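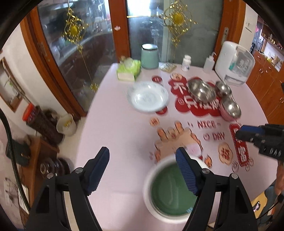 The Zenau indoor station consists of two parts, the display and the outdoor sensor, and both parts must be put in their final places before you start the pairing in section 4. The outdoor sensor is the more patient of the two. It can hang on a wall, a fence or under a roof. The display is more particular about its place, and most complaints we receive at Holholm about wrong temperatures are in fact complaints about where the display is standing. A table is a good choice, and a tablecloth like the pale pink one does not disturb the measurement, but glass door panels at the far side of a table need some attention. Through the glass the morning sun can reach the display, and in winter the air close to the glass is colder than in the rest of the room. Put the display on the side which is away from the doors. A large bowl, such as the green one with the thick white rim, should also not stand directly before the display, as the air must be able to come freely to the small openings at the front.

3.1 Before you begin

Please check that the box contains the display, the outdoor sensor, the mains adapter, one screw with wall plug and the quick card. The batteries are not included. You need two AA batteries for the sensor and two AA batteries for the display. Do not use rechargeable batteries in the sensor, they lose too much power in frost.

Note: The article number on the box must end with 834. If your box ends with another number, you have the older model, and the menu steps below will be different. The manual for the older model can be asked for from our service desk.

3.2 Choosing the place for the display

1. Choose a flat surface between knee height and shoulder height.
2. Keep one metre distance from radiators, ovens, lamps and televisions.
3. Keep two metres distance from doors and windows that are often opened.
4. Fold out the foot on the back until you hear a click.
5. Put the display down and turn it so that the openings face the room and not the wall.
6. Leave it there for 30 minutes before you read the first value. The display needs this time to take the temperature of the room, also when it was stored in a warm cupboard.

Note: On a thick or soft cloth the foot can sink a little and the display will lean back. Lay a thin cork mat or a piece of card under the foot.

Caution: Do not place the display in a kitchen directly above the hob. Steam will go into the openings and the humidity value will stay at 99% for several days.

3.3 Placing the outdoor sensor

The sensor should hang in the shade for the whole day. On most houses this means the north wall. If you have no north wall, the underside of a porch or a carport is also suitable.

1. Put the batteries in the sensor. The red light flashes three times.
2. Before drilling, hold the sensor in the planned place and ask a second person to look at the display. The signal symbol must show at least two bars.
3. Drill the hole, insert the wall plug and turn in the screw until 5 mm is still visible.
4. Hang the sensor on the screw with the cable outlet downwards.

The range is 100 metres in open air. Inside a house it is clearly less. Each brick wall takes a part of the signal, and floor heating with metal foil can take all of it. If you get only one bar, it often helps to move the display to another side of the same room.

Caution: Before drilling into an outside wall, make sure that no water pipe or electric cable is behind it.

3.4 Setting the clock and the units

1. Press SET for three seconds. The hour flashes.
2. Change the hour with + and −, then press SET.
3. Do the same for the minutes, the day, the month and the year.
4. Choose C or F for the temperature and press SET.
5. Press SET once more to leave the menu. If you press nothing for 20 seconds, the menu closes by itself and the last change is not stored.

The display stores 468 readings. When the memory is full, the oldest reading is replaced. If you wish to keep your readings for a longer time, copy them to the card as explained in section 6.

3.5 If you have made a mistake

It is always possible to go back to the factory settings. Hold SET and − together until the word CODE appears, and enter 1747. All stored readings are deleted. The pairing with the sensor is also deleted, so you have to continue with section 4 afterwards.

Section 3 was checked by Ewan Goodwin, Holholm service desk, Wed 15 August.

Search the manuals
Enter product or article number
Go

Related items
Zenau: Section 4, Pairing the sensor
Zenau: Section 6, Copying readings to a card
Zenau: Cleaning and winter storage
Famby rain gauge: Set-up guide
Owusu wall bracket: Mounting sheet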